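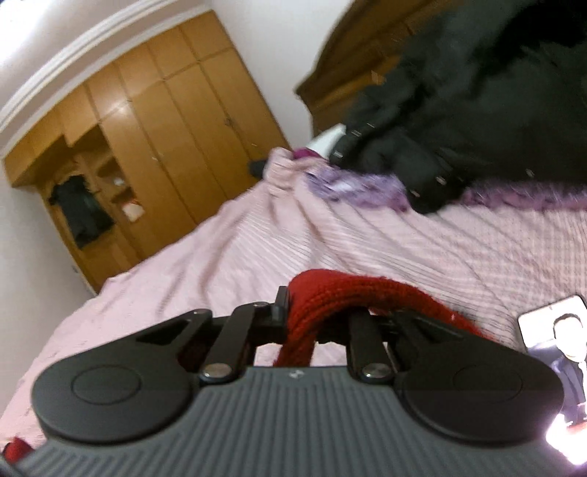
Section 7. Putting the clothes back: from the bed to the wardrobe

7.1 Before you begin

This section is for the owner of an Inden built-in wardrobe by Prorari, after the doors and shelves are fitted and checked as in Section 6. It explains how to sort a bed with mixed clothes on it and how to give each thing its place in the wardrobe. You can follow it for the first filling, and you can follow it again at the change of season, for example in September.

Please have near you:
Hangers, of which at least one is broad in the shoulder, for the jacket.
A soft dry cloth.
A bag for things that you will give away.
A clothes brush.

Note: The bedspread may stay on the bed. It protects the sheets from dust. If it has deep wrinkles, pull it flat by the two lower corners, so that small things do not hide in the folds.

Caution: Take the telephone, glasses and bottles away from the bed first. A telephone lying under a heap of clothes is easily carried into a cupboard or, worse, into the washing machine. A bottle must be closed and put standing on a firm surface.

7.2 Sorting on the bed

1. Open the tall doors of the wardrobe completely. Do not begin with half-open doors, you will knock the edge with your elbow.

2. Wipe the shelves of the open section with the dry cloth. Begin with the highest shelf and go down.

3. Put the thick and heavy clothes at the head end of the bed, near the headboard. These are jackets, coats and anything with filling.

4. Put the knitted things in the middle. Lift a knitted thing always with the whole hand under it. If you lift it by one end, the weight pulls the stitches long, and a ribbed knit does not easily come back to its form.

5. Put soft and fuzzy fabrics apart from the dark clothes. They give hairs, and the hairs are visible on black for a long time.

6. Put thin cloths and scarves at the foot end, one upon the other.

7. Look at the bed once more. What you have not worn for 2 winters goes into the bag.

Note: If a jacket lies on top of another fabric, lift the jacket straight up and do not drag it. Metal snap buttons can catch the fuzzy surface and pull out threads. Close the buttons before you move the jacket further.

7.3 Hanging

1. Close the zip or the buttons of each garment to the top.

2. Shake a padded jacket two or three times and let the filling come back. Do not press the air out of it. A padded jacket which is stored flat and tight for a whole summer becomes thin in places.

3. Hang the long garments first, on the side which is farther from the doors. Then hang the short ones. In the open section, hang only what you wear this week.

4. Leave the width of a hand between thick jackets. Air must be able to pass.

Caution: Do not hang wet clothes in the wardrobe. The wood takes the water, and the doors can afterwards close badly. If a coat is wet from the rain, let it dry fully in another place, also when this takes until the next morning.

7.4 Folding the knitted things

Knitted things should be folded and not hung. For a long scarf or a thick knitted piece please do as follows.

1. Lay the piece on the flat bedspread at full length. Straighten it with open hands, without pulling.

2. Check both sides for loose yarn. If you find a loop, draw it to the back side with a blunt needle. Do not cut it.

3. Fold the piece in half, and then in half again. For a very thick knit a loose roll is better, because a sharp fold leaves a line.

4. Put it on the shelf with the fold to the front. In this way you can take one piece without disturbing the others.

5. Put the heaviest piece at the bottom of each pile. Keep the piles low. When a pile leans to the side, it is too high.

Note: Strong colours such as red or magenta can give colour to a pale fabric if one of them is damp. Keep them in their own pile for the first months, until they have been washed several times.

7.5 Upper cupboards

The upper cupboards are meant for light things with much volume, which you seldom need: spare blankets, pillows, summer bedspreads.

1. Use a stable step. Do not stand on the bed or on the edge of the lower shelf.

2. Put each thing in a cotton bag. Plastic is not recommended, because the fabric cannot breathe.

3. Push the bag to the back and leave free space at the front, so that the door closes without force.

Caution: Do not store suitcases with contents in the upper cupboards. The floor of an upper cupboard is not made for such weight. For heavy things, the Eberhard reinforced shelf (part 983) can be ordered separately from our store in Dilstead. It fits in the lower part only.

7.6 When something is not right

The door does not close after filling: A sleeve or the end of a hanger is usually in the way. Open the door again, push the hangers back by hand and try once more. Do not press the door.

The clothes smell of new wood: Leave the doors open during the day and close them at night. After some 7 days the smell becomes weaker. A small bag with dried lavender can be hung inside, but it should not touch the clothes.

The open shelf becomes dusty: Use it for things which you take every day. For a folded light cloth that stays long, a place behind a door is better.

For the adjustment of hinges go to Section 8.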